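About Gronitcombe

We're a small automation shop in Davbridge. Started by Jade Wragg and Manikandan Devadiga, now a team of 5. We get robot arms to handle computer parts — processors, memory, the fiddly stuff.

Most people find us because of the Betelitz job. So, short version. A gripper kept reporting a good grip when it had nothing between the fingers. Ran 426 cycles like that over a weekend, logged every one as a pass. Manikandan spotted it Monday. Bad position offset, our mistake, and no second check to catch it. 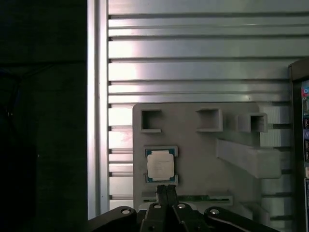

What changed after the fault?
Every pick now gets confirmed twice, once by finger position and once by camera. If the two disagree the arm stops and waits for a person.

We also test slower. New setups do 50 supervised cycles before they're left to run on there own. Jade signs off, or it dosen't run.

Still doing Betelitz work, plus fixtures for Pillai. Got a cell that's acting up? Send us the logs — messy is fine.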